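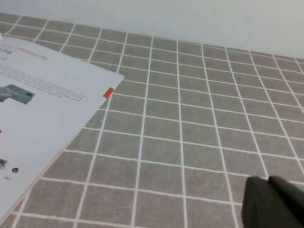
Student teams in our manipulation course are graded on the success rate of a pick, and I have come to think this is the wrong number to grade. The rate depends too much on what the team decides to pick up. A molded block with square sides will forgive a bad approach angle, a late close and a camera that was bumped during lunch. A sheet of paper lying flat on small square tiles forgives very little. It has almost no height, it turns when touched, and the grout lines give an edge detector a regular grid of strong edges that have nothing to do with the edges of the page.

The course runs from September in teams of 3 or 4. Each team chooses its own object for the first half. Alfredo Catacutan, who teaches the lab section, defends the free choice on the grounds that students work harder on a problem they picked. I agree with him on effort. My objection is to what gets written down afterward. Last term the Manalastas team logged 745 attempts on a plastic cube and reported a rate close to perfect. The Favach team logged 353 attempts on loose printed pages and reported a rate that would embarrass a vending machine. The first team received the higher mark. The second team had the better notebook.

By that I mean a notebook in which each failed attempt has a cause assigned to it: finger contact too early, page rotated on contact, wrong edge selected, grip closed above the paper. Marilou Ambrosio, who graded both, told me she could rebuild the Favach setup from the log alone. She could not say the same of the cube. There was a column for success and a column for the time of day, and that was all.

The usual reply is that industry wants rates. Industry wants rates on a fixed part, under fixed conditions, with the failures sorted. A rate without those is a score in a game where the player sets the rules — and students are good at games.

My proposal is modest. Keep the free choice of object. Require a second object from a common list, with at least one flat item on it, and grade the failure log for both. Let the success rate count for a small part of the mark, on the common object only. Catacutan's concern is that this adds grading hours. It does. I would pay for them by dropping the final slide presentation, where every team shows its best run and the rest of us clap.

The lab section meets again at four, and the cube is still on the approved list.

Manalastas Lab Notes | Contact the editor | Copyright held by the author | Back to top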